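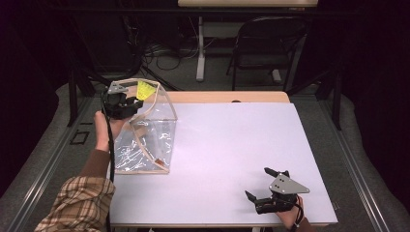

October 30, 2025

I have become a person who gets excited about bag holders! The idea is so simple that I'm a little embarrassed it took me until now: a thin wooden frame, a clear plastic bag stretched over it, and suddenly you have an open box that stays open while you fill it. No more pinning one side down with your elbow while the other side flops shut (my technique since April, when I started packing up small things for the Stimberg swap).

I love that it's see-through, too. Anything that slips down into a corner, you can spot it from outside without emptying the whole lot. And a bright yellow label near the top is so easy to find on a crowded shelf – mine used to be white, and I'd stand there turning every bag around like a fool.

Norbert Rácz asked if it works with thinner bags. It does, but pull them over the corners slowly, they snag on the wood. I've got 13 more to fill before the swap and I can't wait to get back to it.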